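Visit report: open day at the Savolainen robot lab, Bilside

Posted 2/13/22 by Hiwot Asfaw

I work in home care planning in Plutport, and English is my third language, so please forgive me if some technical words are not the best ones. A colleague sent me the invitation to the open day and I went there by train on Friday. The journey takes a little more than one hour and from the station in Bilside it is seven minutes by foot.

Registration and first talk

We were a small group of visitors, mostly from housing companies and two from a school. The registration was on the ground floor, where one gets a badge and must sign a paper about not recording in the corridor. After the coffee, Omid Sharifi from the lab gave the first talk. He explained that his team teaches mobile robots to move in a home and to handle things there, and that nearly all of this teaching is done in simulation. A real apartment is slow and expensive to prepare. In the computer, they can change the furniture in a moment, and they now have about 200 rooms to choose from.

I asked if the simulated rooms are similar to the homes of older people. He said not enough, because their rooms have too much free floor. I appreciated this answer.

The demonstration

The demonstration was in the room called Porkwood (all rooms there have such names). We sat in front of a big screen and followed simulated homes through the robot's own views. For me this was the most interesting part of the day. One view shows the furniture and also some of the robot itself, with its wheel and its arm. In another one the gripper is over a green sofa. There are also views which are so blurred that I could not say what I was looking at, and a man behind me asked the same question that I had in my mind. Omid Sharifi told us that the robot must learn to work with poor views too.

The demonstration was planned for half an hour, but with the questions it became longer. The lab let me take these three pictures home for my report. 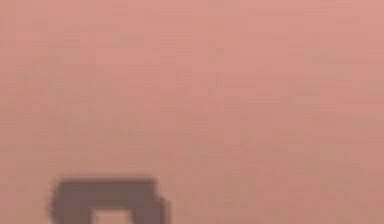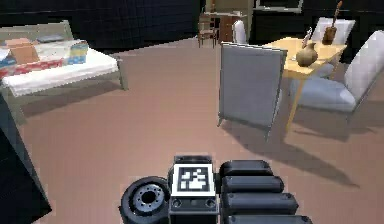 All three come from the simulation.

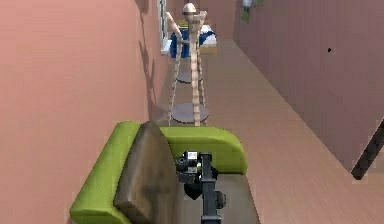

Practical information

The next open day is in May. It is free of charge, but you must register by e-mail and groups can have a maximum of 6 persons. The elevator is behind the reception, on the left side. Lunch is not included. There is a canteen in the next building which closes early on Fridays, so I ate a sandwich at the station.

If somebody from our region wants to join me in May, please write to me before the end of the month. I would like to ask them more about door thresholds and carpets, for which we had no time.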